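Right, I've finished clearing the spare room and I need to talk about my knitting stash. Sorry in advance, this is going to be a long one

Background: I have been buying yarn since before I could knit anything except a square. In August I promised myself I would write all of it down before I bought another ball. Reader, it is 8 November 2021 and I have only just written it all down

134 balls. One hundred and thirty four!! And that's with me counting two halves as a whole, which I think is fair

Weirdest find: a full bag of Delleseo cotton in a sort of mustardy green. I have no memory of choosing it. I don't wear green. I don't think I even like cotton, it makes my wrists ache

The best find by miles was the Uldale grey. Proper sheepy wool, smells like a barn in the nicest way. I got it for a jumper, did the back and one sleeve, then went off and made hats for a year

The sleeve is still on the needles. I must have stopped halfway along a row because there's a stitch marker just hanging there and not a single note. Past me was very sure she'd remember
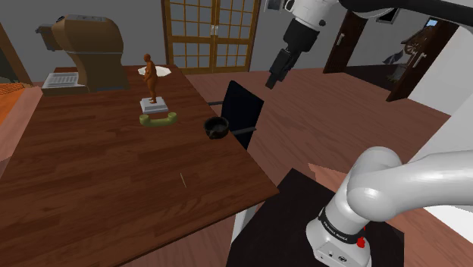
So the plan is to rip the sleeve back to the cuff and start again, because my tension was all over the place that winter. The back can stay. I measured it against a jumper that fits and it's fine, bit long, I like long

Pattern is the Stommont one with the wide neck, if anyone's made it? The chart for the yoke has 20 rows and I swear row six is wrong. I've tried it twice and ended up two stitches short both times

(Please don't tell me it's me. It might be me)

Also sorted the needles while I was at it. I own five pairs of 4mm circulars and no 4.5s, which explains why everything I make comes out a bit snug

Someone's going to ask so yes, I did find moth damage, one ball, a pink Yüksel mohair I was never going to use anyway. It's gone in the outside bin. Everything that was near it is in the freezer, next to the peas

The rest is in clear tubs now with lids that shut. I've put thick stuff at the bottom and sock yarn on top, and I did think about sorting by colour but it'd look lovely for a week and then I'd never find anything

Going to give away the cotton and whatever acrylic I can bear to part with. If you're local and you crochet, shout and I'll put a bag together for you. No money, just take it, please

New rule: nothing comes in until the grey jumper is done. Sock yarn counts. Yes, even if it's in the sale

Sleeve update tomorrow if I'm brave enough to pull the needle out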